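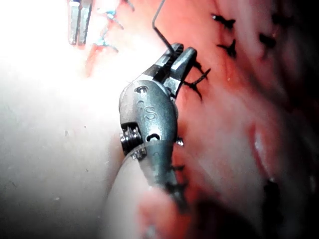
Jaws closed on the thread, with a good deal of earlier needlework alongside.

Teaching by Teleop: Recording Suture Demonstrations You Can Use Later

Posted April 2018

So you have a surgical robot, a console to drive it from, and a learning model that has never tied a knot in its life. Your job is to tie a great many knots while it watches. These notes cover how we do it on the Jestmont bench. They assume you can already drive both arms without hitting one with the other. If you can't, go and practise for an afternoon. We'll still be here.

Before you sit down

Set the console scaling and leave it alone. Every operator has a favourite setting and every operator is wrong about everyone else's. We log ours in Trillar along with the operator's initials, the thread colour and the session number. Pick one scaling for the whole set, because the model will be learning from all of you at once.

Next, decide what counts as one demonstration. Ours starts when either gripper first touches thread and stops when both have let go of the cut tails. Write your version on a card and tape it to the console. Two operators with two definitions gave us 200 recordings that had to be trimmed by hand, and the hand was mine.

Step 1: Check all your views

You want a wrist view for the grip and a fixed view for everything else. Close up, you can judge whether the thread is between the jaws or merely near them. What you can't judge from there is where the rest of the thread has wandered off to. Start Cinent, confirm that every stream is ticking over, then clap the jaws together once. That clap is your sync mark. It looks silly and it has saved us more than any software we've paid for.

Step 2: Home both arms, then move one

Start every recording from the same pose. Bring in the working arm and park the other one off to the side, where it can reach the thread without hogging the light. New operators like to move both arms at once because it feels masterful. On playback it looks like two crabs arguing over a chip.

Step 3: Open wide, approach slowly

Open the jaws before you get to the thread, and settle on an approach angle while you still have room to change your mind. Dark thread over a dark corner is easy to lose, so follow it with your eyes from a part you're sure of. Check for old stitches nearby, too. A loose tail from an earlier knot looks exactly like the one you want, right up until you pull on it.

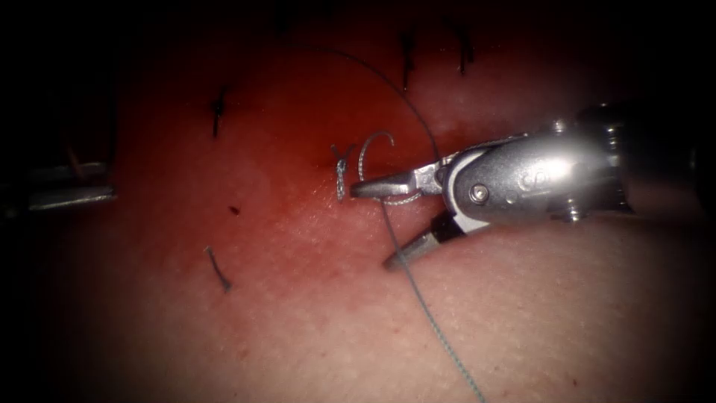
Step 4: Grip, pause, pull

Close on the thread and hold still for a count of 2. The pause gives you a clean boundary between "grasp" and "tension" when you come to label the data. It also gives you time to notice you've grabbed tissue as well. If you have, let go and try again, and keep recording. A model that has only seen perfect grasps has no idea what to do after a bad one.

You won't feel the pull on our console, so watch the tissue. When it starts to lift, ease off. When it starts to tent, you should have eased off already.

Step 5: Tie it the boring way

Agree on one knot and one winding direction. Sadao Mizuno, who has the best hands in the lab, ties a lovely version with an extra flick at the end. We asked him to stop. The first policy we trained picked up the flick and left out the knot.

Step 6: Label it before you get up

Mark each recording as good, recovered or scrapped while you still remember it. Add a note if something odd happened. "Weird" is not a note. "Left jaw caught an old tail during second wrap" is a note.

How many do you need?

More than you'd like. Our first set had 18 clean ties, and the model trained on it could reach for the thread with great confidence and then just sort of hover. The Londoño set is at 3000 segments now, counting each grasp, wrap and pull separately, and it gets through a full throw on most tries.

If it all goes wrong

Streams out of step: go back to the clap. No clap, no recording.

Jaws slipping on the thread: grip further back from the tips and check the faces for lint.

Operator getting snippy: swap out. Tired hands make jerky paths, and the model will copy those as well.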